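What a Second Robot Cell Costs When You Write Everything Down

Posted in: Shop Talk, Money Stuff
8 min read

So I promised back in April that I'd write up the budget for the second cell once it stopped changing. It hasn't stopped changing, but it has slowed down enough that I'm willing to put it in front of people, and three of you have emailed to ask, which for this blog is a stampede.

Quick catch-up if you're new. We're a small outfit in Tratville that works on teaching robot arms to handle soft things, mostly clothes. We have one cell running. We want two. A cell, the way I use the word, is the arm, the gripper, the wrist camera, the lights, the surface it works on, the walls around it, and whatever pile of stuff we've put in there that week. I keep the spreadsheet. I didn't apply for the job of keeping the spreadsheet (I'm supposed to be writing software), but I was the one who complained about the old one, and you know how that goes.

The first time around, we budgeted like this: arm, gripper, computer, done. Everything else went on whoever's card was closest. When I went back through the receipts last winter I found 22 separate orders for brackets, screws and little metal plates, all from Boltley, and most of them with expedited shipping. Twenty-two! I could have put in two big orders and saved enough on shipping to buy another camera. I printed that list and taped it next to my monitor.

So this time I started from the small end. I wrote down everything that goes into the cell or wears out in it, and I left the arm for last, the opposite of how any sane vendor wants you to do it. Vendors want to talk about the arm. They have a very nice PDF about the arm.

Let me start with fingers, because fingers are where I changed my mind the most.

I used to think of the gripper as one purchase. You buy it, you bolt it on, it grips. With cloth you end up fussing with the fingers forever: how wide, how thick at the tip, what the face is made of, how much angle. Each change is small, and each change means another pair. My original line for fingers was zero, on the theory that they came with the gripper. The line is now $308, covering spare plates and hardware, and I expect to use all of it. Jarmo Sjöberg, who does most of our mechanical work, read that number and asked if it was per month. It's not per month, Jarmo. Please.

Then the work itself, meaning the things the arm handles. We had a long back-and-forth about whether to buy clothes new or secondhand. New is easier for repeat orders, since you can get the same shirt again when the first one gets tired. Secondhand is cheaper and way more varied, and variety is the thing we keep running short of. Corduroy, for instance, folds nothing like a thin T-shirt, and buttons and tabs and inner tags all give the gripper something extra to catch on or miss. We settled on mostly secondhand with a small stack of new duplicates for comparing one setup against another.

I put down $80 for clothes to start. It goes further than you'd think if you're not picky about style, and believe me, we are not picky about style.
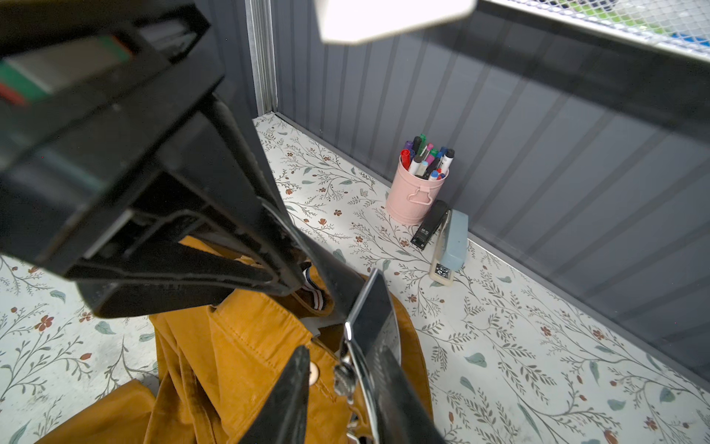
Corduroy under the fingers, with the pens and staplers in back. Every bit of it is a line in my spreadsheet now.

That pink bucket is a good example of what I mean by the small end, by the way. Desk stuff! Markers, pens, a couple of staplers. Under the old system none of that would have been anywhere in the budget. Somebody would have grabbed it from the supply drawer, and then the office would have needed another stapler, and that would have shown up under Office, and the cell would have looked cheaper than it was. It's tiny money. But I've now got a category called Props, and the amount that has quietly moved into it from other places is not so tiny.

Same deal with the surfaces. The floral one is probably my favorite, and I'd like a bunch more patterns for the second cell, light and dark, busy and plain. The surface fills up a lot of what the wrist camera sees, so swapping it is a cheap way to make one cell feel like several. I've got a line for that too. If you're planning something similar, buy more than you think you need in one go, because matching a pattern later is miserable. I spent most of one evening trying to find more of a print we'd liked and never did.

OK. Walls and lights.

I got quotes for the enclosure from two places. Terkevlow does complete kits, where panels, frame, and lighting all show up on one pallet with a drawing. Hämäläinen will sell you the same general idea in pieces and let you figure it out. The kit was $2,965 before freight. The pieces came in lower, and I was all ready to feel clever about it until Jarmo sat down and worked out his hours. Once you count his time at anything like what it's worth, the gap closes up, and we'd have the kit running sooner. So the kit is winning. I haven't signed yet -- I want to know what their freight looks like with a lift gate, because our loading situation is a door and a step.

(If you've had a Terkevlow pallet delivered to a place without a dock, write to me. I'm serious.)

The lighting question I went around on for weeks. Overhead light is simple and it's included. The trouble is that shiny parts near the camera bounce it right back at you, and an overhead panel in view can go pure white. Whether any of that matters depends on what you're doing, and I got different answers from every person I asked, including two different answers from the same person on different days. What I've done is budget for a dimmer and some diffuser sheet and leave it there. If we hate it, there's a contingency line, which brings me to the contingency line.

Valtteri Kokkonen signs off on purchases over a certain size, and he does not like contingency lines. His view is that a contingency is a thing you didn't bother to think about. My view is that I thought about it very hard and what I concluded is that something will break. We went a few rounds. In the end we agreed I could keep it if I wrote down what I thought it was for, so it's now three smaller lines with names: Cables, Mounts, and Shipping Mistakes. It adds up to exactly what I had before. Everybody's happy.

Cables deserve their own paragraph, really. Anything that runs down a moving arm gets flexed over and over, and the camera cable is right there at the wrist where it's all happening. We buy spares now before we need them. I know that sounds obvious. It was not obvious to us in year one, when the whole cell sat idle waiting for a cable that cost less than lunch.

And the arm? I do have a quote, and I've been asked by the seller not to post it, so I won't. I'll say the price was close to what we paid last time, the lead time was longer, and the salesperson called me "chief" on the phone, which I'm still thinking about. The main decision was whether to get the same model again. There's a newer one, it's lighter, and the PDF is even nicer. We're getting the same model again. Same mounts, same spares, same software quirks we've already sworn at. If you have one working cell, I think the most expensive thing you can do is make the second one different in twelve small ways. Somebody will disagree with me in the comments and they may have a point, but that's where I've landed.

A few odds and ends that didn't fit anywhere else:

Floor space costs money even when you already rent the floor. We had to move shelving, and moving the shelving ate a whole afternoon for two people.

Ask for the freight quote in the first email. I keep forgetting and I keep regretting it.

Put storage in the budget. Clothes take up a surprising amount of room once you have more than a few bags of them, and if they aren't sorted you'll end up running the same four pieces forever because they're on top.

Label the shelves, too. I bought a label maker out of Props and I stand by that decision.

The plan from here is to get the freight number, send the whole thing to Valtteri, and order the long-lead stuff first so the arm isn't the last box to show up. The surfaces and clothes I can buy any time, and I've already started a little -- there's a bag of sweaters behind my desk right now that smells like somebody's cedar closet.

I'll post the sheet with the sensitive rows blanked out once the orders are in. If there's a category you think I've missed, leave a comment, preferably before I hit send.

Filed under: robots, budgeting, grippers, buying stuff

Recent posts
Why I Stopped Paying for Expedited Screws
Sorting Clothes by How Annoying They Are to Fold
Our First Cell, One Year In
Spare Cables: How Many Is Enough?
Notes From Moving the Shelving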